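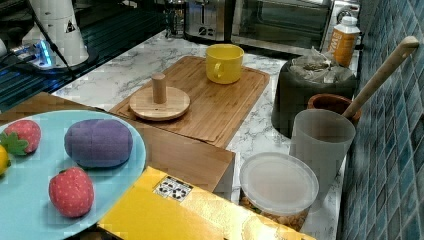 Robot Safety and Recovery Technician (fixed term, 10 months)
Brikia, Plirkbridge site
Posted 29 Nov 2023

Brikia is hiring one technician for its household manipulation group in Plirkbridge. The group runs tabletop robot arms in kitchen workcells, sorting and moving toy food, mugs, cups and lidded containers on ordinary countertops. The post was created after an internal review of a braking fault and will report to Perrine Barbier, head of lab safety.

Background

In August, an arm in one of the kitchen cells failed to hold position after a protective stop. The stop was triggered correctly. The brake on the second joint engaged late, and the upper arm dropped onto the counter while an operator was resetting objects by hand. The operator was not hurt. The gripper housing cracked and one force sensor was written off.

The review, led by Donal Mac Mathúna, went through the logs of 216 protective stops across all cells. It found 9 in which the brake engaged outside the limit set in our own procedure. None of them had been reported, as the arm had come to rest without contact and the software cleared the event on restart. The review also found that the cable routing in two cells allowed the arm cable to lie across the area where operators place objects.

All cells are now running at reduced speed. Hands are kept out of the work area until the arm is parked and power to the joints is off. These measures stay in place until the work described here is finished.

Duties

Test the brakes on every arm once a week and record the engagement time for each joint.
Inspect and reroute arm cables, and keep the routing drawings up to date.
Read stop and fault logs daily. Open a report for any stop outside the limit, including those with no contact.
Replace joints, brakes and grippers using the maker's service manual.
Work with Ita Ó Dubhghaill (control software) on a change that prevents a fault from being cleared without a signed entry.
Train operators in the parked-arm reset procedure and check that it is followed.

Requirements

Two years of hands-on work with industrial or collaborative arms, or an equivalent technical apprenticeship.
Able to read wiring diagrams and measure stop times with standard test equipment.
Working knowledge of lockout procedures and risk assessment.
Basic scripting in Python, enough to filter a log file and plot the result.
Clear written English. Fault reports are read by people outside the group.

Experience with joint brake failures is useful and should be described in the application. Prior work with household objects or data collection is not required.

Conditions

Full time, on site. One evening shift in each two-week period, ending at 10 p.m. The technician has authority to take any cell out of service without prior approval. Safety footwear and eye protection are supplied.

How to apply

Send a resume and a one-page account of a fault you traced to its cause, including what you ruled out, to Ching-wen Hsu, Brikia recruitment, quoting reference Grasden 15. Drawings or log extracts may be attached if your employer permits it. Shortlisted applicants will be asked to complete a practical test on a powered-down arm at Plirkbridge. Travel costs for the test are refunded against receipts.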